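Back from Dridville since Sunday and people keep asking if my life was changed. Short thread, because I have mixed feelings and I'd like to put them somewhere.

Background for anyone new: our church sent a team of nine to work alongside Naseno, a ministry that runs kids' clubs and a food pantry on the east side. I went partly because I've complained about short-term trips for years and figured I should go on one before complaining again.

First thing. The welcome video says Naseno "reaches 2,197 children every week." I asked how that number is put together. It's kids on the register. A kid who came once in February is on the register. The Saturday club I helped at had 98 kids. That's a lot of kids! Why not say 98?

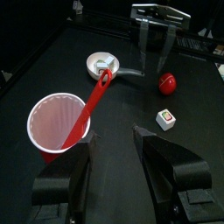

Second thing, money. Each of us paid $858 to be there for a week, before food. I did the work of one so-so pantry helper. The woman who runs the pantry could have hired someone local for a good while on what our team spent getting in the door. I said this at dinner and it went quiet.

The answer I got was that trips "build relationships that lead to giving." Maybe. I've asked our office how many people from the last two teams still give to Naseno. No reply yet. I'll post it if I get one.

Third, the testimonies. Every night somebody was asked to share what God had done that day. By Wednesday folks were reaching. A parking spot came up. I believe God answers prayer and I still don't think we should be grading a parking spot in front of tired people.

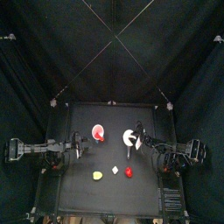

Work table, seen from overhead.

To be fair: the Tuesday home visits were the real thing. Two staff members go door to door on Lindqvist Street every week, same doors, for years. They knew whose mother was sick and who had changed schools. We mostly stood behind them and carried bags.

So that's my question for the missions team. If the visits are what works, why does the new Nikance appeal letter spend a page on our T-shirts and one line on the visits?

Somebody will reply that I have a critical spirit. Could be. I also have the letter, and it asks for 545 new monthly partners by next summer without saying what they'd be paying for.

I'm signing up for the monthly thing anyway, marked for home visits only. Will let you know if they allow that.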